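Yule Haddon
@yulehaddon

Thread on "productivity" claims for working from home, because my feed has been full of them since July and I've read one too many. I've done office work from a spare room for long enough to have opinions. Most of them are grumpy.

Yule Haddon
@yulehaddon

What set me off was a newsletter from an outfit called Vernora. They sell a calendar that blocks out your day for you. The headline said people who plan their day in blocks finish 43 percent more work. More than what? More what? I read it twice and it doesn't say.

Yule Haddon
@yulehaddon

There's a link to "our research." The research is a page with a sign-up form on it. You fill in your email and they send you the same newsletter again, with the number in a bigger font.

Yule Haddon
@yulehaddon

I wrote and asked how they measured it. Got a friendly reply from a Benito Prieto on the customer side. He said it came from a survey of 710 users who were asked whether they felt they got more done. So that's people who already pay for the calendar, asked by the calendar, inside the calendar.

Yule Haddon
@yulehaddon

Credit to him for answering. Most of these places never do. I asked how a feeling turned into 43 percent and he said he'd check with the team. Still waiting.

Yule Haddon
@yulehaddon

I don't think they're lying, for the record. I think somebody averaged a bunch of answers on a sliding scale and somebody else put it on a banner. It's how most workplace numbers get made, as far as I can tell.

Yule Haddon
@yulehaddon

Same with the interruption one. You know it. Every time a coworker bothers you it takes such and such many minutes to get your focus back, down to the second. I've seen it quoted with four different figures this year and never once with a description of who was being bothered, or about what.

Yule Haddon
@yulehaddon

If I'm reading an invoice and the phone rings, I'm back on the invoice before the other person has finished saying goodbye. If I'm trying to write something hard, one knock on the door and the afternoon is shot. Where does your single number go in that?

Yule Haddon
@yulehaddon

And the old efficiency books were no better. I have one from 1931, bought at a library sale, that tells the office manager to seat his clerks facing the wall so their eyes don't wander. Very firm about it. There's a table of results, with no hint of which office it was or how long anybody looked.

Yule Haddon
@yulehaddon

Swap "clerks" for "knowledge workers" and you could run that chapter tomorrow as a post with a sunrise on it. The confidence is the same and so is the table. 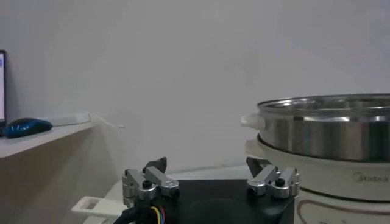 Filed under: Desks & Home Offices

Yule Haddon
@yulehaddon

Which gets me to the plain desk crowd. White wall, white desk, a mouse, one monitor, and supposedly your thoughts line up like ducks. I like a plain wall fine. I'd paint every room that way if I lived alone. What I don't buy is that the paint does the work for you.

Yule Haddon
@yulehaddon

The argument always goes: messy desk, messy mind. OK. I've worked next to two of the sharpest bookkeepers I'll ever meet. One kept a desk you could do surgery on. The other one had sandwiches in the filing. Their books balanced the same.

Yule Haddon
@yulehaddon

I'd guess tidy people like tidy desks and do good work when they have one. The people writing about it tend to be tidy people. You don't get many posts called "I can't see my stapler and I'm doing great."

Yule Haddon
@yulehaddon

Also, every one of those plain desk posts ends in a shopping list. You'd think owning less would be cheaper.

Yule Haddon
@yulehaddon

Someone's asking about Zestico in the replies. That's the timer thing that ticks for a while and then tells you to go stretch. I tried it for three weeks. It's a kitchen timer with a monthly fee. I own a kitchen timer.

Yule Haddon
@yulehaddon

Did I get more done in those weeks? Maybe! I also had a deadline, my neighbor stopped running his leaf blower, and I'd switched to decent coffee. Pick whichever one you're selling.

Yule Haddon
@yulehaddon

That's my whole problem with the "I tried it for a month and it changed my life" genre. You started trying things because work was going badly. Work that's going badly usually gets a bit better whether you bought the timer or not. It'd be stranger if it stayed at rock bottom.

Yule Haddon
@yulehaddon

My old boss Baltasar Arroyo had a test for this stuff that I still use. When a salesman came in with a percentage, he'd ask "what would you have said if it came out at zero?" If the answer was that they'd never have mentioned it, he went back to his lunch.

Yule Haddon
@yulehaddon

He also drove a Skoda with a door that only opened from the inside and claimed it saved him time, so he wasn't right about everything.

Yule Haddon
@yulehaddon

Now the commute one, since three people have sent it to me. "Remote workers save X hours a week and put most of it back into work." Who says they put it back into work? They do, on a survey, to their employer. What did you expect them to tick? "Naps"?

Yule Haddon
@yulehaddon

I save the commute. I spend it on breakfast and arguing with strangers about surveys. I have never put that down on a form and I'm not going to start.

Yule Haddon
@yulehaddon

The back-to-the-office folks don't get a pass either. Their numbers are every bit as soft. "Collaboration is up since we brought everyone back." How do you know? Meetings are up. I've been in those meetings. Half the people in them were working on something else under the table.

Yule Haddon
@yulehaddon

Badge swipes tell you a person walked through a door. Keystroke trackers tell you a person hit keys. One place I temped at put in a tracker and the top scorer for the month was a guy who typed with two fingers and deleted everything twice.

Yule Haddon
@yulehaddon

Reply says "so you think nothing can be measured." No. Count invoices out, count the ones that came back wrong, do it before and after, and do it for long enough that one bad week doesn't swing it. It's boring and it takes months. You also have to be willing to print the answer if it's dull.

Yule Haddon
@yulehaddon

Even then you've learned about invoices, at one company, with those people. I'd still take it over 710 happy customers and a slider.

Yule Haddon
@yulehaddon

Another reply, from someone who says block planning really did help her. I believe you! Keep doing it. If a thing makes your day go easier you don't need a percentage from me or anybody. My beef is with the banner.

Yule Haddon
@yulehaddon

What I do myself, since people keep asking and I keep dodging. I write down what has to go out today on the back of an envelope. I do the one I'm dreading before lunch. Phone goes in the hall. Some days I ignore all of it and the work still gets done, so I can't even tell you the envelope helps.

Yule Haddon
@yulehaddon

Things I'd ask before sharing one of these numbers. Who got asked? Did they already like the product? More work compared with what? Can you read the thing without handing over your email? I haven't seen a productivity stat make it past the second question yet, but send me one if you've got it.

Yule Haddon
@yulehaddon

Please don't send me the one about drinking water. I've seen the one about drinking water.

Yule Haddon
@yulehaddon

Update, 4:40 pm. Benito Prieto wrote back. The team says the 43 percent is "directional." I've asked which direction.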